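Steaming Without a Fancy Steamer
Wed 3 April

I have become a complete steaming convert, and I'd like to take you with me! A bamboo basket costs very little, it hangs on a hook, and it fits over pans you already own. My neighbor Ekua Yakubu lent me hers in July and I'm afraid she had to ask for it back.

Getting a new basket ready
Rinse it in plain warm water (no soap, the bamboo soaks it up and your dumplings will taste of it) and steam it empty for ten minutes. That gets rid of the hay smell. Let it dry completely before you put it away, standing on its side so air gets to both faces.

How much water
An inch and a half in the bottom of the pot is plenty for most things. The water should stay below the food, even when it's bubbling hard. Drop in a clean coin if you're forgetful like me – it rattles while there's water and goes quiet when the pot is nearly dry. Top up from a hot kettle so the steam doesn't die down.
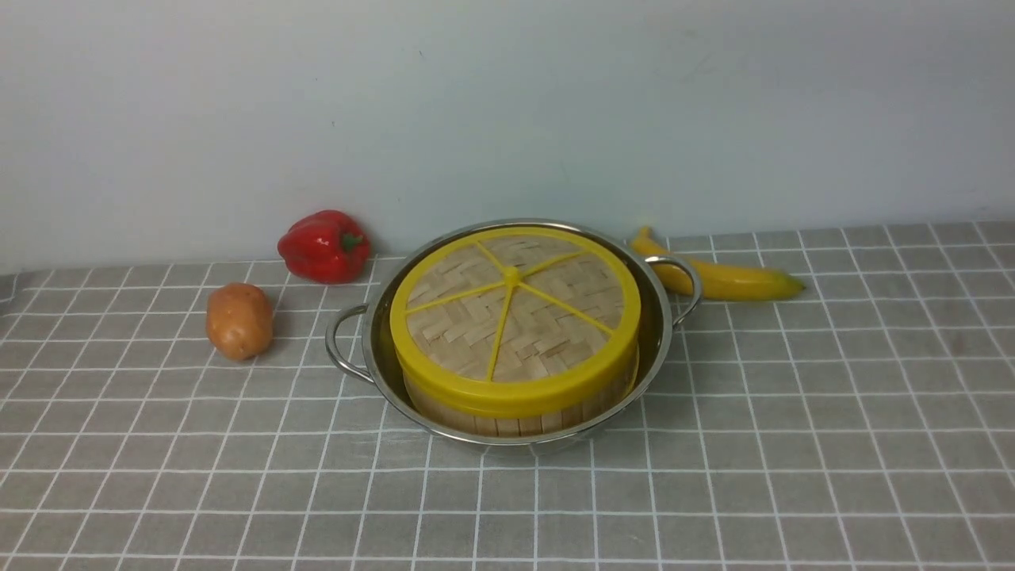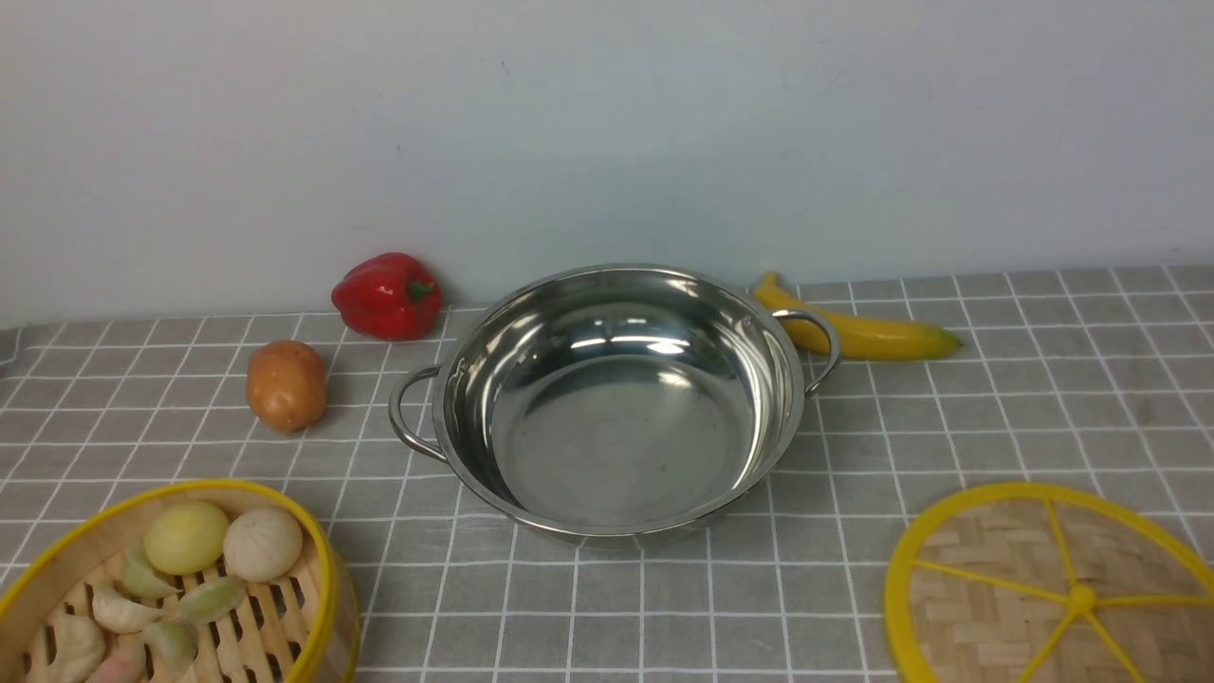
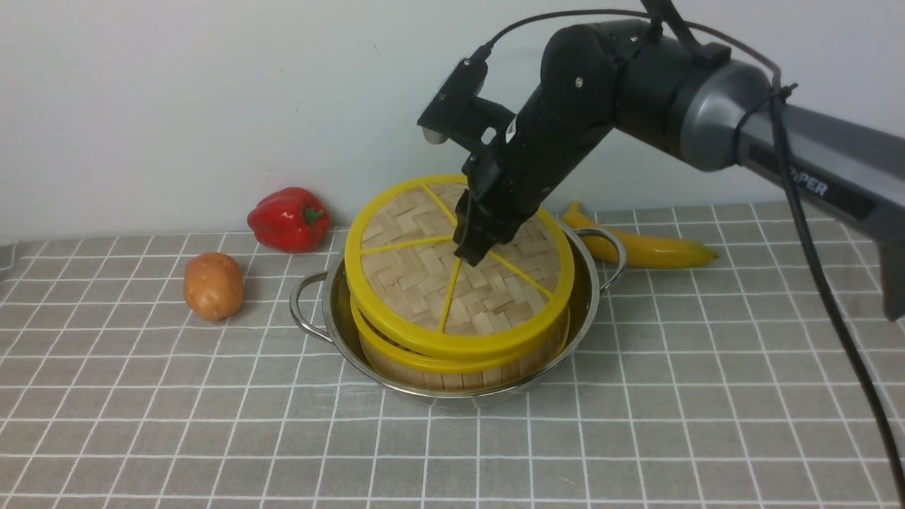 Lining is where most people go wrong, and it's so easy to fix. Cabbage leaves are my favorite, then lettuce, then baking parchment with holes poked in it. Leave a little gap at the edge for the steam to come up, and don't pile things on top of each other. Potatoes want cutting into small chunks, or they'll still be hard long after everything else is done. A red bell pepper is much quicker, so slice it into wide strips and add it for the last few minutes. Whatever you're cooking, choose a pot with a loop handle on each side if you have one, and lift with two dry oven mitts. Damp ones let the heat straight through!

Lifting the lid
Tilt it away from you, always. Steam burns are nasty and they happen fast. Woven lids let some steam out through the top, so you get far fewer drips on your buns than you do with metal or glass.

Cleaning up
Hot water and a soft brush, right after dinner. If something has stuck, set the basket back over simmering water for a couple of minutes and it will loosen by itself. For musty baskets, wipe with a cloth dipped in white vinegar, rinse, and dry in a breezy spot. If you find black mold deep in the weave, throw the basket out.

And save the water from under your vegetables – once it's cool, my tomato plants get the lot.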